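## Visit notes: Whiteley reference laboratory, respiratory section

The Whiteley site handles respiratory virus testing for the eastern half of the county. Visitors are admitted in May, in groups of up to 20, and the route follows a sample from the loading dock to the report desk. Our group started at 9 a.m. and finished shortly after noon.

Samples arrive in sealed racks from clinics and nursing homes. Each tube is scanned at the dock and again at the extraction room door. A mismatch between the two scans stops the rack, and the whole rack goes back to receiving. Daily intake in winter reaches around 2000 tubes. In late spring it is closer to 300, and one of the extraction lines is shut down for service.

Extraction runs on Arkance units. PCR is done next door under slight positive pressure, with separate coats and a separate air supply. The plate layout reserves wells for positive and negative controls, and a plate with a failed control is repeated in full. Results are held until a second technician has signed the control sheet.

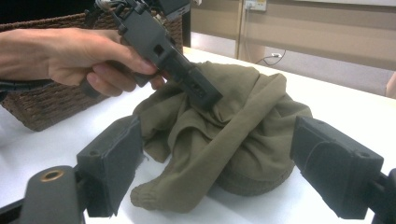

Gresetti, a visitor from the county health office, asked why so few positives go on to sequencing, given that a new variant would be missed if it happened to sit among the rest. The reply was that selection is by viral load and postcode area. Low-load samples give poor coverage and take up space on the run, so they are left out unless a hospital asks for them. Gresetti did not seem fully satisfied and wanted to know if travelers were flagged. They are, if the clinic fills in the travel field, and many clinics leave it blank.

Sequencing takes 2 days from library prep to a called lineage. The files go to Lurnonis, the shared database used by the state labs, where they are checked for gaps before release. The lab does not assess severity. That requires hospital records, which are matched later by a different office.

Parking is behind the north building. The freezer room was closed for defrosting and was left off the tour.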